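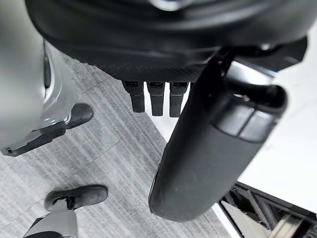

Moquette et mobilier blanc : vos questions

Temps de lecture : 2 min
42 partages

Faut-il vraiment un shampoing spécial moquette ?

Les fabricants aimeraient bien. Nous avons essayé le Trokus, vendu 49 € le bidon, sur la moitié d'un bureau. L'autre moitié a eu droit à de l'eau tiède et un peu de savon noir. Trois personnes devaient désigner le côté traité, deux se sont trompées. Gardez vos 49 € pour un aspirateur correct.

Les marques de pieds de meubles partent-elles avec un glaçon ?

Parfois. Sur une moquette bouclée synthétique, l'astuce du glaçon donne peu de chose – la fibre est écrasée et le reste souvent. Sur de la laine, posez un linge humide, passez le fer à vapeur sans appuyer, puis relevez les fibres à la brosse. Si le meuble est là depuis dix ans, n'attendez pas de miracle.

« 100 % antitache », ça veut dire quoi ?

Pas grand-chose. Le traitement retarde la pénétration du liquide, il ne l'empêche pas. Demandez au vendeur ce que couvre la garantie et lisez la liste des exclusions : café et vin y figurent plus souvent qu'on ne le croit.

Un meuble blanc posé sur moquette, mauvaise idée ?

Mauvaise, non. Pénible, oui. La poussière se dépose en bas et se voit tout de suite. Un chiffon microfibre légèrement humide suffit. Les éponges dites magiques sont des abrasifs : sur une surface brillante, elles laissent un voile mat qu'aucun produit ne rattrape.

Les patins en feutre servent-ils à quelque chose ?

Sur du parquet, sans doute. Sur moquette, ils accrochent et finissent par se décoller. Les coupelles rigides de Zumden font mieux le travail, même si elles sont franchement laides.

À quelle fréquence faire venir un professionnel ?

On lit partout « tous les six mois », le plus souvent sur des sites qui vendent la prestation. Pour une pièce où l'on marche en chaussures, nous dirions une fois par an, en avril par exemple, quand on peut laisser les fenêtres ouvertes pendant le séchage. Demandez toujours un devis au mètre carré.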